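Can you tidy up? Then come and try our kit with us!

Hello! I'm the one looking after the tryout for the Drirkano home helper, and I'm on the hunt for 9 people to spend a bit of time with it before it goes on sale. You don't need to know a thing about robots. If you can put the shopping away and you have opinions about how it ought to be done, you're very much the sort of person I want to hear from.

Drirkano is a two-handed robot kit for ordinary homes, and we put it together at our place in Bralbridge. You guide it through a household job with a pair of hand controls, it has a go on its own, and you tell us what you thought (rude comments welcome, I've got a thick skin by now). The version you'd be using is number 7, which is a good deal quieter than the one before and much nicer to steer. Setting it up still takes longer than I'd like, and the handbook needs work - that's one of the things I'm hoping you'll help with.

Most of the jobs are the small, dull ones we all do without thinking. Opening a cupboard, picking up a bottle, moving a bag from one place to another, that kind of thing. We've got 107 of them on the list at the moment and you won't be doing anything like all of them! You'd pick a handful that you fancy and work through them at your own pace.

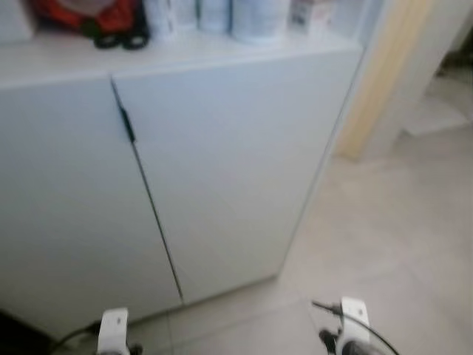
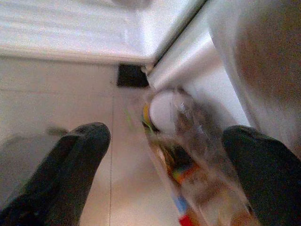
Drirkano at work: the cupboard doors, then a bottle in its grip.

What you'd be doing

You'd come to our flat in Dirstead for four visits during September, each one lasting a morning or an afternoon. We start at 9 in the morning or at 2, whichever suits you. The first visit is mostly learning the hand controls, and after that it's your choice of jobs, with a chat over tea at the end of each visit so I can write down what annoyed you.

We pay £571 for the full four visits, plus your bus or train fare. It comes in one go after the last visit. If you have to drop out partway I'll pay you for the visits you've done, so please don't worry about that.

Who I'm after

You need to be 18 or over and happy to be on your feet for a fair bit of the visit, though there's a chair at the controls and plenty of breaks. I'd love a mix of ages, and I'd especially like a few left-handed people, as the controls have only been tried by right-handers so far. If you wear glasses, bring them. People who've worked for Didenko in the last year can't take part, I'm afraid - they make our motors and we want fresh eyes on this one.

How to get in touch

Use the contact form on this site and put "Dirstead tryout" in the first line. Tell me a little about yourself, whether mornings or afternoons are better, and which job at home you'd hand over tomorrow if you could (mine's changing the duvet cover, and no, it can't do that yet). I read every message myself and I'll write back either way.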